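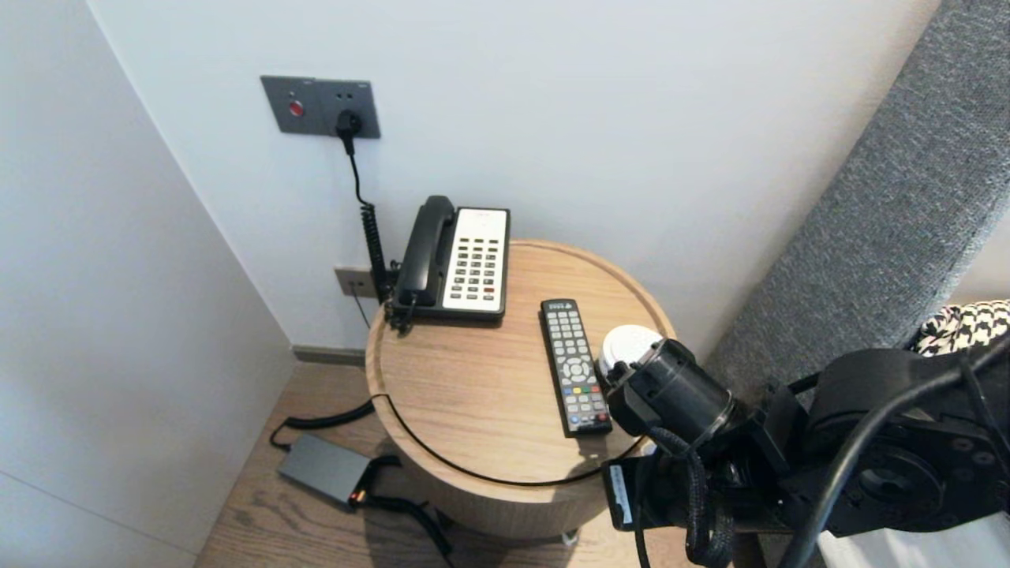 質問
二指平行グリッパーの比較評価を担当しております。居室環境のサイドテーブル上にある小物の把持を対象とし、現行のHurum製グリッパーと、候補であるBiltolent製グリッパーのいずれを採用すべきか検討中です。両者を同一のアームに装着して試験する場合、どのような条件をそろえれば公正な比較と認められるでしょうか。また、手首カメラの位置は機種ごとに変更して差し支えないでしょうか。制御装置はDidoを使用しています。
(投稿者:Tamara Sandu)

回答1(質問者が採用)
回答者:Veronica Rusu
そろえるべき条件は、対象物の初期配置、アームの接近姿勢、閉動作の速度および把持力の上限の四点です。カメラについては、グリッパー先端から見た相対位置を固定することを推奨いたします。アームのフランジを基準に固定した場合、指の長さが異なる機種では先端の写り方が変わり、把持機構の差と視覚の差を分離できなくなります。

当部門で過年度に実施した評価では、試行回数を機種ごとに300回とし、対象物の配置はあらかじめ作成した配置表に従って再現いたしました。機種の交換は全試行の終了後に一度だけ行うのではなく、途中で複数回入れ替えてください。照明の変化やアームの温度上昇が片方の機種にのみ影響する事態を避けるためです。

記録については、成否のみでは不十分です。少なくとも次の項目を試行ごとに残すことをお勧めします。
・接近開始から把持完了までの時間
・指先の最終開度
・持ち上げ後の保持の可否
・周囲の物への接触の有無
・失敗時の分類(未到達、滑落、押し出し、誤対象)

特に「押し出し」は、軽量で背の低い容器において機種差が現れやすい項目です。指の外幅が大きい機種は、隣接物との隙間に進入する段階で対象物を動かしてしまうことがあります。リモコンのように細長い物については、長手方向に対する指の向きを配置表に明記してください。向きの指定がない試験結果は、後日の再現がほぼ不可能となります。

Didoをお使いの場合は、機種交換のたびに工具中心点と先端質量の再設定が必要です。質量の設定を怠りますと重力補償に誤差が生じ、アームが目標より下がった位置で停止することがあります。当方でも一度この設定を失念し、54試行分の記録を無効といたしました。

回答2
回答者:Darius Avram
弊所ではHurumを2年使用しています。指先のゴムは消耗品とお考えください。摩耗した指先と新品の指先を比較しても意味がありませんので、試験開始時に双方とも新品へ交換すべきです。Biltolentの使用経験はございません。

なお、カメラの位置は機種ごとに最適化してよいと考えます。実運用では各機種に合わせて取り付けるのが通常であり、固定した条件での優劣は参考値にとどまります。

回答2へのコメント(Veronica Rusu)
ご指摘のとおり、導入判断を目的とする場合は最適化後の比較にも意義があります。その場合は固定条件の試験と最適化条件の試験を別個に実施し、報告書においても表を分けて掲載することが望ましいと存じます。

回答3
回答者:Jean Munro
ケーブルの取り回しも確認されたほうがよいと思います。手首を大きく回した際に配線が突っ張り、先端の位置がずれた例がありました。詳細な数値は手元に残っておりません。設定番号609を変更して改善したと記憶しておりますが、旧版の制御装置での話ですので、現行版では確認が必要です。

質問者による補足(12月6日)
各位のご回答に感謝申し上げます。固定条件と最適化条件の二本立てで試験計画を改訂し、指先は双方とも新品に交換いたします。配線については、可動範囲の端まで手首を低速で動かし、張りの有無を事前に点検する手順を追加いたしました。Jean Munro様ご記載の設定番号は、現行版の一覧に該当する項目が見当たりませんでした。ご存じの方がおられましたら、引き続きご教示くださいますようお願い申し上げます。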